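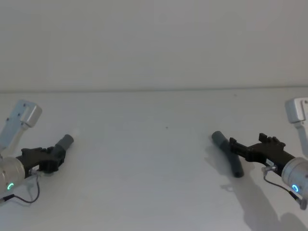
Nirkside Short Tube Set

Contents

Handling recordings of short gray tubes on a plain white tabletop. The set covers one kind of object and one work surface. Larger fittings, elbows and threaded parts are in the Rilero set and are not repeated in this release.

Work surface

Matte white top against a pale, bare wall. Nothing is mounted on the wall within the working area. Under ambient light the top reads slightly bluish gray, so white balance should not be corrected per file — doing so shifts the gray of the tubes as well.

Objects

Tubes are dull gray, cylindrical and open-ended. Each was cut from longer stock, deburred by hand and wiped before use. No labels or tape were applied. Tubes with a visible chip at the rim were replaced and the replacement was entered in objects.txt.

Activities

lift: tube taken up from the table and held
tilt: tube held at a diagonal above the surface
pass: tube moved from one side of the table to the other
place: tube set down on its side or on end

Size and layout

300 recordings in 5 folders. Folder names give the activity and the batch. The fifth folder, mixed, holds sequences with 2 or more activities in a row. Each recording has one notes file with the same base name.

Fields in the notes file

object_id: matches objects.txt
activity: one of the four names listed under Activities
start_pose: side, end or held
outcome: done, dropped or stopped

Known issues

7 recordings in the pass folder have no start_pose. They were kept because the outcome field is complete. Gray on white gives low contrast at the tube rim, and automatic outlines drift there. Check rim outlines by eye before measuring length.

Changes

December release: batch names shortened, duplicate notes files removed, Hesis folder merged into mixed.

Maintainer

Vaida Ķēniņš, Nirkside. Send corrections with the object_id and the base name of the recording.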